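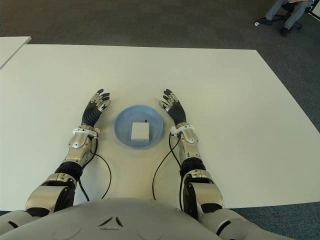
What is a repair café?
It is a regular meeting where people bring broken household things and mend them together with more skilled neighbors, usually free of charge.

The repair café in Susberg opens one Saturday each month in the former school of the Rurby district. It was started by Lucimara Queiroz and Gorazd Živković, who had before this a small radio shop. In the first season visitors brought 577 objects, the most of them lamps, kettles and clothes with broken zippers.

Each guest writes the name of the object and the fault on a card, then waits for a free table. The owner stays present during the work.
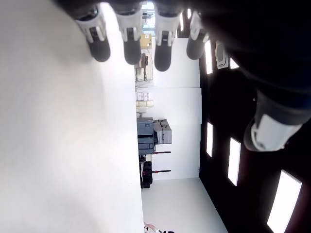
A repair lasts 40 minutes at most. When more time is needed, the guest takes a new card for the next month. Spare parts are paid by the owner, and fuses and thread are given from the common box.

Microwave ovens are not accepted. Sewing is led by Valbona Babić, who also keeps the list of 11 local shops which sell used parts. A similar meeting exists in Gorholm, but it is only for bicycles.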